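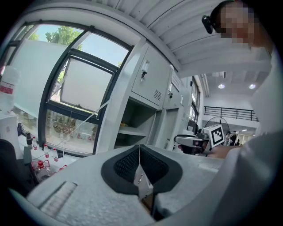
**Ticket: small caps slipping out of the pads / operators losing the grip signal**
Opened by: Ebise Negash, bench team, Grovwood
Status: open (was closed, I've opened it again, sorry!)
Month: February

Hi all, me again. Short version: the hand-held grippers are fine on the big bottles and a pain on anything tiny. Long version below, because the Clunero helpdesk asked for "as much detail as possible" and I do like to talk.

**What happens**

I close the pads on something small and pale, it goes right down into the seam where the two pads meet, and then the software (Ngui, the version we got after Christmas) decides I'm holding nothing. It logs the pick as failed and I have to do it again. On a run of 200 picks I lost the best part of an hour to this before lunch.

**What I've tried**

- Wiped the nubs on the pads with the stuff from the Dadico kit. Helped a bit, then didn't.
- Restarted Ngui. Twice. Same.
- Swapped left and right grippers. The fault stayed with the small items and didn't follow either gripper.
- Turned the closing threshold down by 3 steps. Better! But now it thinks it's holding something when the pads are just shut, so I put it back.

**Reply from Clunero, pasted in**

> Please recalibrate with pads fully closed and nothing between them, then repeat with the smallest item you handle.

Did that at 8.40 with a fresh login. The failed picks dropped a lot in the morning and crept back up after tea. I wonder if it drifts as the day goes on? Could someone at your end look at the log for that?

**The other bit, which isn't really a fault**

I'm putting this here as there's no other box for it. Since we started doing the bench work with the grippers so the arm can learn it, my day is completely different. I used to just pick things up (imagine!) and chat while I did it. Now I'm thinking about how I pick things up, all day long, with a headset on, and my shoulders know about it by three o'clock. I don't mind the work, I quite like being the one it learns from, but the targets were set as if we were still using our fingers. 200 picks before lunch is fine on bottles. It isn't fine on caps, and a failed pick that's really Ngui's mistake still counts against the person.

So two requests please:

1. Failed picks with the pads closed on an item to be left out of our numbers until this is fixed.
2. A proper break from the headset written into the rota.

**Update, 2.15 pm**

Recalibrated again after lunch and got through the first tray with no failures. Leaving the ticket open till I've done the second one.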